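Two-finger vs. three-finger gripper in sim, thin objects on stone counters

benchdrift
June, 9:40 am
I'm setting up a pick test in simulation before we spend money on a second gripper for the real arm. The kitchen is the Cletinthorpe layout, mostly stock. Everything starts from the same arm pose with the same planner. The only thing I swap is the end effector: our current parallel one, and the Groen three-finger model somebody at Itham converted.

So far I have 265 runs on each. The parallel gripper does fine on mugs and boxes. On flat things it either closes above the object or drives the fingertips into the countertop and the controller faults. The Groen does better on flat things but knocks them sideways first. Has anyone compared these two with objects that lie flat?

tolvane
10:05 am
What friction value do you have on the marble? If you left it at the default, your flat-object numbers won't mean much for either gripper. I wasted most of a month on that.

benchdrift
10:22 am
Default. I did change the fingertip pads but left the counter alone.

tolvane
10:31 am
Then I would redo them. Polished stone and rubber pads need their own pair value. The sideways knock you see with the Groen could be nothing more than that.

G. Cuypers
11:15 am
I don't agree that friction is the main problem. We ran the same kind of comparison on the Damthorpe cell, sim first and then hardware, and the big factor was approach height. A planner that stops 9 mm above the surface will miss anything flat no matter what the pads are made of. Fix the height offset, then look at friction.

Also, can you post a view of the approach? Wrist angle matters a lot and I can't guess it from the numbers.

benchdrift
11:48 am
Sure. Render from the flat-object set, straight-down approach on the island, light blue object under the fingers:

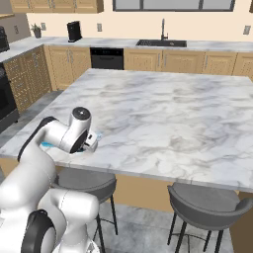
Re: render and a few settings
tolvane
12:10 pm
OK, the wrist looks fine to me. Pointing down is what I'd use. Are you planning against the bar stools as collision bodies? They're close to that side of the island, and if the elbow has to stay clear of them you may be losing poses before the gripper even matters.

benchdrift
12:26 pm
Yes, they're in as simple cylinders. I threw out 51 runs for elbow collisions and they aren't in the 265.

rookhollow
12:52 pm
I'd stop throwing those out. If one gripper is longer than the other it changes where the elbow ends up, so collisions are part of the comparison. Log them per gripper.

G. Cuypers
1:20 pm
Agree with rookhollow. And do 1,000 runs each if you have the compute. With success rates this close together, 265 won't separate them.

tolvane
1:34 pm
More runs with the wrong friction is still the wrong friction.

G. Cuypers
1:41 pm
Which is why I said height first – then friction – then the long batch. We don't disagree on that part.

benchdrift
2:15 pm
Plan for tonight: height offset down to 2 mm, pair friction set for pad and stone, collisions logged instead of dropped. Short batch on both grippers, and if nothing faults I'll start the long one. Does anybody have a friction number for honed marble, or only polished?

tolvane
2:29 pm
Only polished. I'll send you the config.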